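Subject: Re: [culture-list] Yeast plates at 21 degrees

On Sunday Baltazar Medrano wrote:
> Our Bulero strain grows fine in broth but the colonies on agar
> stay tiny. Same medium, 21 degrees. Has anyone seen this with
> the Grorko plates?

Yes, with batch 434. We poured our own agar next to it and streaked both from one tube. After nine days the homemade plates had normal pink colonies and the Grorko ones had pinpoints. I'd check the pH before blaming the strain. Ours had drifted low, and adding buffer fixed it. Recipe is in the Alvarado folder, 300 ml version.

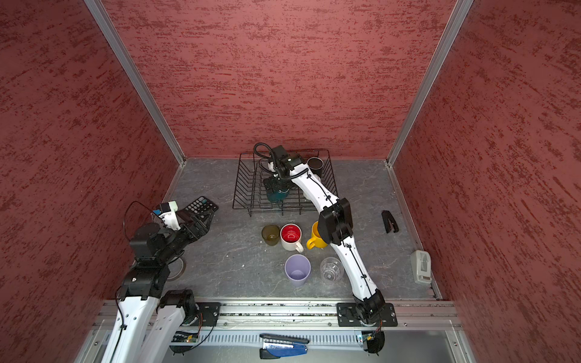 Baltazar replied that his plates came from a later batch, and that he had autoclaved the sugar together with the agar. He'll add it separately next time and post the pH.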